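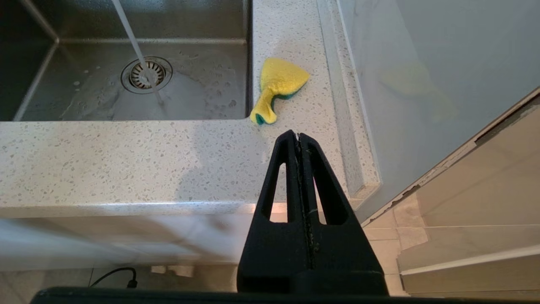 Home | Services | Checklists | Rentals | Contact

Birkett Unit Inspections: Kitchen Sink and Counter, Wet Area

Inspected 21st March. Previous visit: October. Marks are OK, WATCH, FIX or NOT CHECKED. Comments are the inspector's own and the owner may disagree with them.

1. Water runs at the sink – OK
It runs. The listing calls this "spa-grade flow," a phrase I would not put in writing.

2. Drain strainer in place – OK
Chrome rim, perforated basket, seated in the drain. The October sheet says "strainer replaced" with no receipt attached. I have no way of telling if it was.

3. Basin drains fully, tap closed, 2 minutes – WATCH
Passed with a little water to spare. I'd like to see it do the same after a week of tenants and rice.

4. Sink edge sealed to counter – WATCH
No gap I could get a card into. The Lareo sealant sheet promises a seal "for the life of the counter." Whose estimate of the life? Check again next visit.

5. Countertop free of chips and cracks – OK
White with gray and beige specks. Run a hand over it as well as looking. A speckled top hides chips very nicely, and I suspect that is half of why landlords buy it.

6. Counter kept clear next to sink – FIX
Yellow sponge with a green scouring side, left crumpled on the counter by the front right corner of the sink. It needs a holder or a dish that drains. A folded sponge dries slowly, whatever the packet says about odor control.

7. Sponge replacement date written down – FIX
None found. "We change it often" is not a date.

8. Cabinet under sink dry, no stains – NOT CHECKED
Ran out of time. Please don't let anyone copy this across as OK, as happened in October.

9. Hot water limit set – NOT CHECKED
Thermometer left at the Plorotberg job.

10. Quote for new sink and top – see note
Didex wants 899 for the sink and nearly 2,000 with the counter, plus a 36-month warranty. I can't find anything on this sheet that calls for either. Buy a sponge dish first.

Items 6 and 7 to be closed by the owner in writing.

We use cookies to improve your visit. Accept | Manage settings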